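Nollness Desk Lamp: Set-Up Guide
Section 3. Finding the right spot and fitting the arm

Welcome to the fun part! By now the base should be out of its box and the clamp pads should be peeled. A good lamp in the right place makes a desk so much nicer to sit at, so take your time with this section.

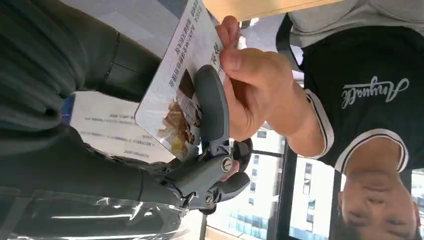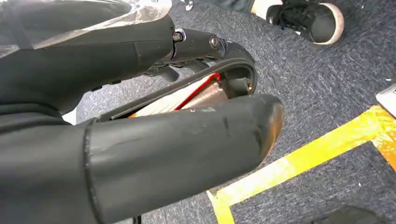
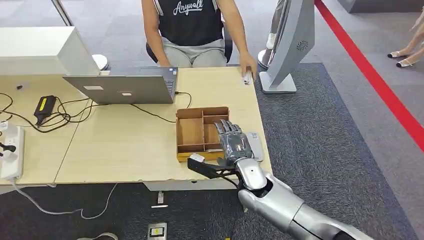 Before you start, clear a strip along the back of your desk and sit down in your usual chair. If you write with your right hand, the lamp goes on the left. If you write with your left, put it on the right. Your hand's shadow will then fall away from the page, and you'll love the difference!

1. Open the clamp fully and slide it over the edge of the desk. It fits tops up to 2 inches thick.

2. Turn the knob until the pads touch the wood, then give it 2 more half turns. Stop there.

CAUTION: Do not clamp the lamp to glass, or across the seam of a desk made in sections.

3. Lower the arm into the socket on the clamp. The Stemwood arm has a flat side that faces the wall. Push down until it clicks.

4. Feed the cord through the 3 clips under the arm. Leave a loop of slack at the elbow (a loop you can fit your thumb through is perfect).

5. Plug in the adapter and tap the top of the shade. You have 7 brightness levels to play with, and the lamp remembers the last one you used.

NOTE: The shade may flicker once the very first time it gets power. This is normal.

6. Tilt the shade so that you can't see the bulb from your chair. Try it sitting up straight, then leaning back.

If the arm sinks by itself, tighten the wing nut at the elbow. If it's too stiff to move with one hand, loosen the same nut a little and try again. Owners of the older Kadambridge clamp will need the adapter ring from the small parts bag before step 3.

Guide last updated Jul 14, 2023. Go on to Section 4 to set the timer.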